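The Trouble With Ninety-Something Per Cent

Opinion, 2020-06-17

I have read a fair number of grasping papers this year, and I can report that the problem of picking things up has been solved in nearly all of them. The success rates live somewhere in the high nineties. The remaining few per cent are put down to "perception noise", a phrase that does for robotics what "wrong kind of snow" once did for the railways.

My complaint is with the table. Go through the methods section of almost any manipulation result and you will find two paragraphs on the network, a page on the loss function, and half a sentence on what the objects were sitting on. Usually it is matte, usually it is one flat colour, and usually it was chosen by a grad student who had already tried the other ones and would like to finish the degree. I don't blame the student. I've been the student.

Walid Srour, who runs the bench trials at Plotix, has spent the past few months being a nuisance about this. His method is so plain that it's a bit embarrassing to call it one. You take a policy that already works, you leave the weights alone, you leave the object alone, and you change the surface underneath. Then you run it again until you have enough trials to be depressed with confidence. He did 980 of them. The object was mostly a pen in a cup, a task my toddler regards as beneath her.
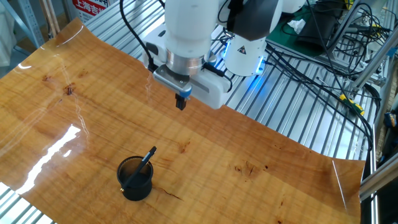 The glossy wood-grain sheet on the bench, with the gripper closed above the sheet, near the pen and cup.

Consider what a sheet like that does to a depth camera. Glare reads as a hole, or as a wall, depending on the sensor's mood. A knot in the grain has edges, and edges are what half these models were raised on. Then the corners curl, so the "plane" that the segmentation step subtracts so confidently was never a plane to begin with. Any human reaching for the pen would notice none of it. The policy, to hear Srour tell it, notices nothing else.

He tried 12 surfaces in all, and the ranking was much as a cynic would have guessed: the plain mats at the top, everything shiny or patterned below, and the shiny patterned ones in a heap at the bottom. The more interesting finding, to my mind, is that two policies with practically identical published scores came apart completely once the background changed. One sagged a little. The other took to hovering over a knot in the grain with what I can only describe as conviction.

The usual reply is that this is a data problem, and that more varied training scenes will see it off. Carretero's group made that argument at some length in June, and they may well be right. Srour's own retraining runs, with three extra surfaces thrown in, got back about half of what had been lost. Fine. But you can only buy your way out of a weakness you've measured, and at the moment we mostly don't measure it. We report one table and let the reader imagine the rest of the house.

There's a fair objection from the other side, too. If every paper must be tested on every countertop in Christendom, only labs with money will publish, and the rest of us will be left reviewing them. I have some sympathy. A roll of glossy sheet, though, costs less than the conference T-shirt, and swapping it takes an afternoon. Srour's whole protocol fits on 2 pages, one of which is a complaint about lighting.

So here is my modest request to authors, and to the reviewers at Skavton in particular, who have let me down before. Put the surface in the results table, with its own column. Give us your favourite one, by all means, and then give us an ugly one that you didn't get to choose. Let a colleague pick it, preferably one who doesn't like you much. If the number drops, print the number. I would cite that paper tomorrow, and I'd probably even read the appendix.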